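Provness Shared Workrooms
Walk-Through Checklist with Comments
February round, upstairs and downstairs

Thank you all for leaving the doors unlocked and the kettle on. Comments follow each item, and I have let myself go on a bit where I thought it would help whoever does the next round.

1. Front entrance and steps
Result: OK, with a comment
Handrail is firm all the way up. The mat has started to curl at the corner nearest the door, and I caught my own toe on it coming in with my arms full. Please flip it or replace it.

2. Exit signs and emergency lights
Result: OK
All lit, and all stayed lit through the button test. The one over the back stairs is a little dimmer than its neighbors but still perfectly readable from the far end of the hall. Look at it again next time.

3. Back stairs
Result: Needs attention
Somebody has been storing flattened boxes on the landing again. I know the recycling pickup is a long walk in the cold, and I do sympathize, but the landing has to stay clear at all times, including overnight. I moved the boxes to the Buro side of the hall for now. The tread tape on the bottom two steps is lifting and wants redoing.

4. Fire extinguishers
Result: OK, one tag to fix
We have 5 on the plan and I found 5 on the walls, which made me happier than it probably should have. Needles all in the green. The tag on the kitchen one has faded so badly I had to hold it up to the window to read it. New tag, please.

5. Electrical cords and outlets
Result: Needs attention
In the Bratu room there is a power strip plugged into another power strip behind the sewing table. I unplugged the second one and left a friendly note. If that room needs more outlets, and I think it does, let's ask for them properly. Everything else was tidy, and the heavy cord by the laminator has been taped down beautifully.

6. Kitchen corner
Result: OK
Fridge is cold, the toaster crumb tray had been emptied (bless you), and the first aid box is back on its hook. It is short 4 of the large bandages. The kettle cord hangs over the counter a little more than I like, so do push it back after you pour.

7. Heating and air
Result: OK, with a comment
The room Platus uses was stuffy by 3 in the afternoon with the door shut. The vent is working, but a bookcase has crept in front of it. Slide it over about two feet and I think everyone will feel livelier.

8. Work tables and chairs
Result: Needs attention
I ran a hand over every tabletop, as I always do, and rocked every chair. Chairs are fine apart from one loose back leg, now turned upside down in the storeroom so nobody sits on it. One of the light wood tables has a thin, jagged crack in its top, and there are small scratches too. Please don't lean anything heavy on it until it has been looked at, and keep sleeves and thin fabric away from the crack.

9. Storage and shelving
Result: OK
Heavy things low, light things high, just as we agreed. The asset label on the tall cabinet, 3,478, now matches the list.

10. Sign-in sheet and keys
Result: OK
All keys on their hooks. The pen has wandered off once more, so I have tied on a new one with rather a lot of string.

To be done before the next round: stair tape, landing kept clear, outlets for the Bratu room, extinguisher tag, bandages, chair leg, table top.

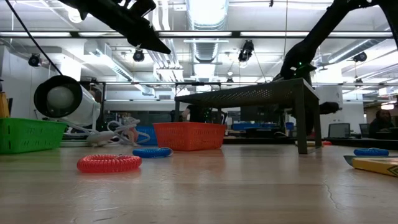

Item 8: light wood table, crack at lower right.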